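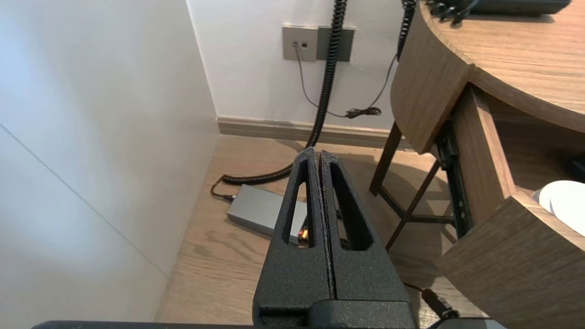
Okesbridge, 2020-01-22

Front Office Practice, Unit 4: Handling calls from guests

Read these notes before the seminar. The reading from last time (complaints at the desk) is still needed.

1. Answering
Pick up within 20 seconds. Give the name of the house, then your own name, then stop talking. Most new clerks keep going and the guest has to interrupt. If you must put someone on hold, ask first and wait for the answer. No hold should run past 40 seconds without you coming back on the line.

2. Taking a message
Write down the caller's name, the number, the time and the exact words if they are short. Read the number back in pairs. Do not confirm to an outside caller that a guest is staying with us. Offer to take a message "in case" and leave it there.

3. Wake-up calls
These go in the log by room and time, never on loose paper. At the Messina, a hotel with 98 rooms, the log is checked at midnight by the night clerk and again at five. If a guest does not pick up, ring again after five minutes, then send someone to knock.
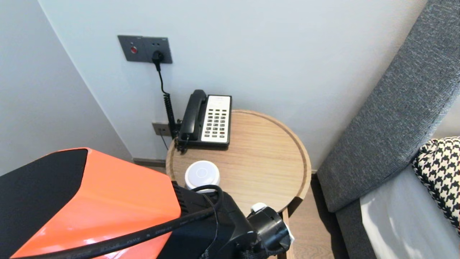

Debora Parisi wrote back on last year's version of this handout that reading numbers in pairs fails with foreign callers, who may group them in threes. Her point is fair. Follow the caller's grouping when you can hear one, and use pairs otherwise.

4. Transfers
Tell the caller where the call is going before you press anything. Stay on until the other person speaks.

For the seminar: write a 700-word account of one call you handled badly. Change the guest's name. Hand it to Roy Kershaw.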